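Packing notebook, July

9.20. Dumplings first, because they were in the fridge and I had promised Maja the fridge back. Sorted by leaf colour, then realised that leaf colour tells you about the leaf. Re-sorted by label. Half an hour gone and the day's first finding is that a label is useful if you read it.

Job for the page: the mixed snack box for the Pietrzak shop, 40 boxes, same outer carton as the spring one (Plitar, the small one with the tuck lid). Spring box was crackers, more crackers and a tin of tea, and it packed like a dream, as rectangles do. This one is flat spicy strips, pillow packets, rice dumplings and one big bag, and whoever drew up the contents had clearly never had to shut a lid on them. It was me. Noted.

Sample goods came up from the stockroom in a crate with no list. Dariusz says the list is in the crate. The list was in a different crate. It's now taped inside the cover of this book, so if you are reading this and want the list, you're very close.

Working on the soft table by the window again. The hard bench is nicer to write on but everything in a shiny wrapper skates across it and I spent most of last time retrieving things from under the scales. The cloth is the sage-green one with the grid and the little stars and hearts and arrows. I know there is a view that it doesn't look professional. The view may come and pick packets off the lino. The grid is also handy for squaring things up by eye, although please don't measure off it, as it has been through the wash and is no longer anybody's idea of square. Bjartur did measure off it in the spring and we got a divider that fitted beautifully in a carton we don't own.

Method, such as it is: lay out one of each sort, handle it a bit, write down what it does, then try it in the carton in different orders until either the lid closes or it's lunchtime.

Spicy strips. Flat, floppy, will lie over one another quite happily, which makes them the only co-operative item here. They can go down the long side on edge or on the floor of the box in an overlap. On edge they slump. On the floor they make a decent mattress for everything else, but then the customer opens the lid and sees none of them, and Pietrzak were very firm on the phone that the strips have to be seen. People buy the box for the strips, apparently. Kyu-ri confirmed this by asking whether there were spare strips.

There are not spare strips. I wrote a note saying so and left it on the crate, and I'd be grateful if the note could be left on the crate too.

Pillow packets. The trouble is air. A pillow packet is as thick as it feels like being, and the ends are crimped, so there's a stiff bit of nothing top and bottom that takes up room and does no work. You can fold a crimp under. It unfolds. You can fold it under and put something on it, and it waits until the lid is nearly down. Tried one on its back with the crimp against the carton wall and got the lid closed, with a bow in it that Zbigniew called "festive".
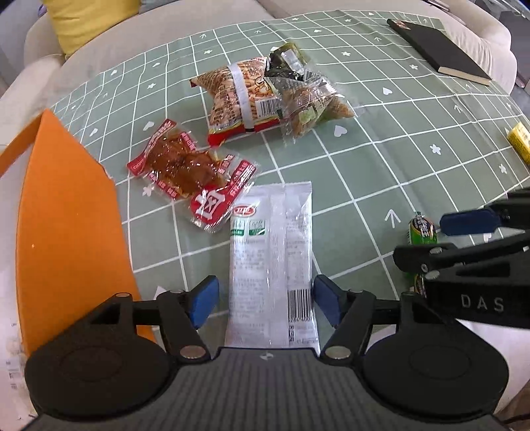
The other thing with the pillow ones is the barcode, which runs up the side of the packet lengthwise, and the shop wants to be able to scan without unpacking. So: barcode up, and the long way of the packet along the long way of the box. That fixes the orientation and I stop having opinions about it. One fewer decision. I was so pleased that I put the kettle on.

10.50. Dumplings. Two kinds of presentation in the crate, some in a clear bag with a green label and some leaf-wrapped with a small white label on top. In a clear bag you get to see the thing, brown and tan, and it looks like food. The leaf-wrapped one looks like a parcel from a hedge. I like it better, personally. Either way they're the heavy item and the awkward item, and the heavy item must not go on top of the strips, which squashes the mattress idea along with the strips.

Tried the dumpling in the corner, upright. Falls over. Dumpling in the corner leaning on the big bag: stays put, if the big bag is put in first and pushed right back. Tilted the carton both ways, turned it on its end, did the walk down the corridor and back at what Maja calls courier speed. Dumpling still in the corner. This is the first thing today that has worked and I've drawn a box round it in the paper copy.

Big bag. Pale wrapper, orange and brown snack pictures, red band along the bottom. The sample has white tape round its waist. I am told this is a temporary measure. In my experience of this workshop the tape will outlive all of us. Whether the ones for the actual order will come with tape on I don't know, and it matters, because with the tape round the middle the bag is a figure of eight and with the tape off it's a cushion, and they don't pack the same. Have asked Dariusz to ask. For the purpose of this page, assume tape.

Order of loading, version that closed:
big bag at the back, red band down
dumpling against its right side
pillow packet in front, long ways, barcode up
strips last, overlapped, flat on the left, printed side showing

Lid closes. Slight bow. Not festive. Zbigniew was asked again and said "seasonal", so it's improving.

Weight of the trial pack is still to do. The scales are back from wherever scales go and are reading 4 g with nothing on them, and until somebody finds the little level foot I'm not writing down any weights. There's a weight in the margin from before I noticed. It's crossed out. Please don't use it just because you can still read it.

11.30. Interlude on dividers. Bjartur came by to propose a divider. He has proposed one for every box since I've been here. His argument is that a card cross in the middle would keep the dumpling off everybody else, and he's right, it would, and it would also take the slack out of the box that I have just spent a morning finding. We tried it, in fairness. With the cross in, the big bag goes nowhere at all. Bjartur suggested a smaller bag. I suggested that he suggest it to Pietrzak. He's keeping the cross for another job.

A strip of card between dumpling and strips, though, is a fair idea and was also his. Plain strip, one fold, no glue. Tried it and the strips stay flat when the carton goes on its end. Keeping that. Credit where due, in ink.

Void fill. The crinkle paper that Previton sent is a very cheerful colour and gets into everything. I opened the sack a little and there is now some in my shoe. With the loading order above there's only one gap worth filling, the front right, and a small handful does it. Don't be generous. Being generous is how the lid got its bow back on the second go.

Labels. Zirnudix will do the outer labels but the shortest run is 2,000 and we need, let me check, 40. Maja thinks we should take the run and put a blank line on it for the contents, and then it'll do for the next boxes as well, and she's probably right, and it'll also mean that we are writing on labels by hand until I retire. Other option is to print our own on the office machine, which does labels well so long as you only want one. Leaving this open. Maja has the sample sheet.

Questions that came up and that I can't answer from here:

Does the dumpling need a keep-cold line on the outside, or is it enough that its own label says whatever it says? I can't read all of it. Kyu-ri can read some of it and is going to sit down with each label properly before we commit to any wording. Until then nothing gets printed.

Can the strips be next to the dumpling for a fortnight without one tasting of the other? The wrappers are sealed, so you'd think so. Have put one of each in a spare carton on shelf 81 with the lid shut. DO NOT EAT THE SHELF 81 CARTON. It is a test. I've written TEST on it on all the sides I could reach.

Which face goes up on the strips? The red print with the big white character is the obvious one and it's what I've been doing. You can see the strips through the plastic well enough on either side of the print, and they're glossy enough to sell themselves. Unless Pietrzak objects, print up.

After lunch. Repacked from scratch following my own instructions, pretending to be someone who hadn't written them. Got the pillow packet in backwards. The instruction says "long ways" and there are two long ways. Amended: crimp to the front. Second go fine. Then handed the page to Zbigniew without comment and let him do one. He put the strips in first, "to get them out of the way", and the lid would not shut, and he looked at me as if I'd arranged it. Amended again: the word LAST is now underlined.

Third packer was Maja, who didn't read the page at all and got it right.

Things to get before the real run: more card for the strips (offcuts will do, but same width please), the level foot for the scales, a bin near the window table, a replacement for the tape gun that only does long pieces. Also an answer about the tape on the big bag. Dariusz says he has asked. I've asked him to ask again in writing.

Cloth needs a shake. Crinkle paper.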